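Ranger une table, mille fois : entretien avec la responsable du club Zindside

Publié le 31 octobre 2023

Le club Zindside existe depuis six ans. Il réunit des étudiants de plusieurs filières, et cette année son projet porte le nom de Trình. Le but est simple à dire : apprendre à une machine à ranger les petits objets du quotidien. J'ai rencontré la responsable du club, qui a préféré que je n'écrive pas son nom, « parce que le travail est à tout le monde ». Nous avons parlé une bonne heure, en français, une langue qui n'est la langue maternelle ni de l'une ni de l'autre.
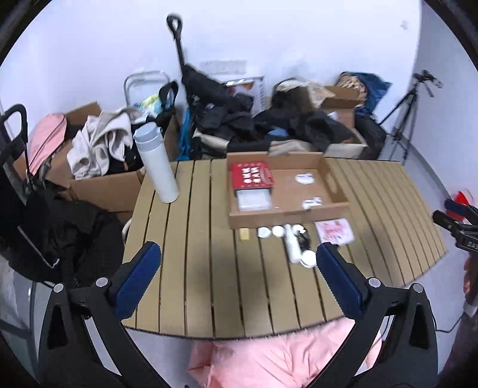
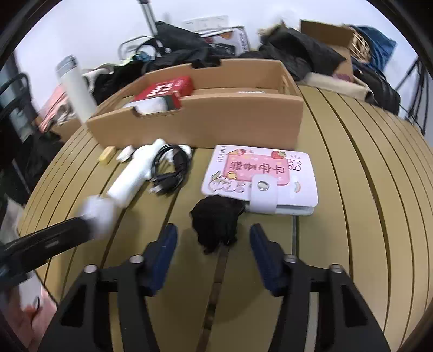
Les pinces ouvertes au-dessus de la table à lattes, avec les petits objets et le carton.

Je lui demande d'abord pourquoi le club a choisi le rangement. « L'année passée, nous avons participé au concours de Doltness avec un robot qui roulait. Il roulait bien, nous avons fini à la sixième place. Mais les nouveaux membres n'avaient presque rien à faire, tout le travail était dans le programme. Je voulais un projet où chacun peut mettre la main. »

Mettre la main, c'est le mot juste. Les étudiants tiennent eux-mêmes la pince et font les gestes que la machine devra apprendre. Chaque essai est enregistré et reçoit un numéro. Depuis le mois de février, le club a gardé 2457 essais. « Au début nous avions dit 100, pour voir. Ensuite quelqu'un a proposé 1000, et nous avons ri. Après, on ne riait plus, on avait mal au poignet. »

Elle m'explique que le plus difficile est d'aller lentement. Un étudiant qui débute veut finir vite, il ferme la pince trop tôt et il pousse l'objet au lieu de le prendre. « Je leur dis de respirer avant de fermer. Ce n'est pas très scientifique, mais les essais sont meilleurs. » Les objets mous demandent aussi de la patience, car ils n'ont jamais deux fois la même forme. Pour les câbles, elle lève les yeux au ciel et change de sujet.

Je veux savoir ce qu'on fait des essais manqués. Pendant longtemps le club les a effacés. Maintenant ils restent dans un dossier à part, avec une phrase qui dit ce qui n'a pas marché. « Cette phrase, c'est l'exercice que je préfère. Il faut écrire clairement, sans dire que c'est la faute du matériel. Pour moi c'est de la vraie formation d'ingénieur. »

Les enregistrements sont ensuite traités avec Carnarine, un petit logiciel que deux anciens du club ont écrit et que les membres actuels corrigent encore. Il n'est pas beau, dit-elle, et le bouton pour sauver est mal placé. Mais tous savent s'en servir après une soirée.

Avant de partir, je demande si des étudiants sans expérience peuvent s'inscrire. « Oui, bien sûr. Il faut seulement venir régulièrement. La moitié de l'équipe n'avait jamais programmé. » Les inscriptions se font sur place, au début de chaque séance, et le prochain objectif du groupe est de retourner à Doltness avec Trình.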